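**FOR RELEASE IN DECEMBER**

# Stivum Opens Ilero Kitchen Demonstration Library to Outside Laboratories

OLIRSIDE -- Stivum announced today that Ilero, its library of robot demonstrations for household kitchens, is open to universities and small companies under a shared research license. The first release holds 351 demonstrations, all of them made by people driving a simulated arm by remote control.

Each demonstration records an operator completing a short kitchen task from start to finish. The operator sits at a desk with a hand controller, and the arm in the simulated kitchen follows the motion of the operator's hand. Joint positions, gripper commands and rendered views are saved together and can be played back step by step.

"A person who cooks at home already knows how to reach past a pan or turn a knob," said Shiyu Hou, director of demonstration programs at Stivum. "Our work is to record that knowledge in a form a robot can learn from. We have asked our operators to move as they would in their own kitchens, and to take the time they need."
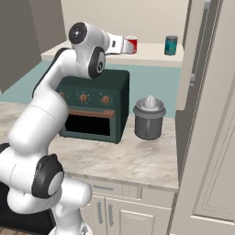 Operators complete a training course before their demonstrations are accepted into Ilero. The course lasts 12 hours and is taught at the Stivum office in Olirside. Much of it concerns reaching in tight quarters, where the arm can block the operator's own view of the counter. With the arm extended over a toaster oven toward a red can on the back ledge, for instance, the arm hides part of the oven, and the operator must judge the height of the wrist from a second view. Trainees practice such reaches until they can bring the fingers beside an object without touching its neighbors.

The library covers eight task families, including picking up cans and jars, opening drawers and cabinet doors, and operating the controls of small appliances. Counter finishes, cabinet styles and the placement of objects change from one kitchen to the next. Unsuccessful attempts are stored in a separate folder and marked as such, at the request of laboratories that tested an early version.

Ilero is distributed with Yagi, the remote-control software that Stivum developed for its own operators. Yagi also supports hand guiding -- the practice of holding a physical arm and moving it through a task -- so that a laboratory with its own equipment can add demonstrations in the same file format. Recordings made by the two methods are labeled separately.

"Some motions are easier to show with a hand on the arm, and some are easier from a desk," Hou said. "We did not want to make that choice for the laboratories. They will know their tasks better than we do."

Stivum will accept 100 research groups in the first round. Applicants are asked to describe the tasks they intend to study and to name one person responsible for the data. Accepted groups will receive the library, the Yagi software and written instructions for setting up an operator station. Use of the material in commercial products requires a separate agreement.

**About Stivum**

Stivum develops software and training programs for teaching robots by demonstration. The company is based in Olirside.

**Press contact**

Stivum Press Office, Olirside

###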